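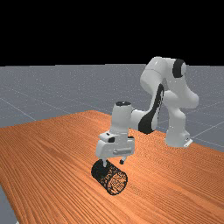
People in my line of work quote a single success rate for a simulated arm, and I think we should stop. Grastora ran 541 trials with its planner, Casside, in May and reported one percentage at the end. The objects were mixed together, and so were the failures. A mesh cylinder lying on its side and a tray of loose grains ask for quite different things from a controller, and an average over both says little about either.

Grains are the harder case to score. A grasp can be judged by whether the object goes up with the fingers. With a tray you have to decide first what you are measuring: how deep the tip goes, how much is pushed aside, or whether anything ends up over the rim.

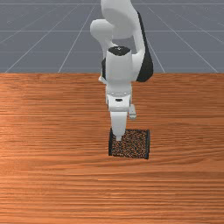
Pao-chu Tsao made this point at Watley when she asked for the results by object, with 30 runs each and the starting pose written down. The objection was that this makes the tables longer. It does, and I would still rather read a long table than guess -- the numbers are for other people to use.

I would also like every report to include 2 stills per object, one near contact and one clear of it. A pose is quicker to check by eye than from a list of joint angles.
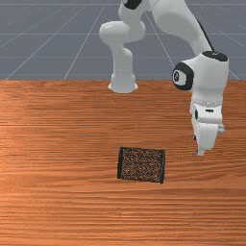 ## What I would change first

Drop the headline figure. Put the worst object at the top, and say what counted as a failure before giving the rate.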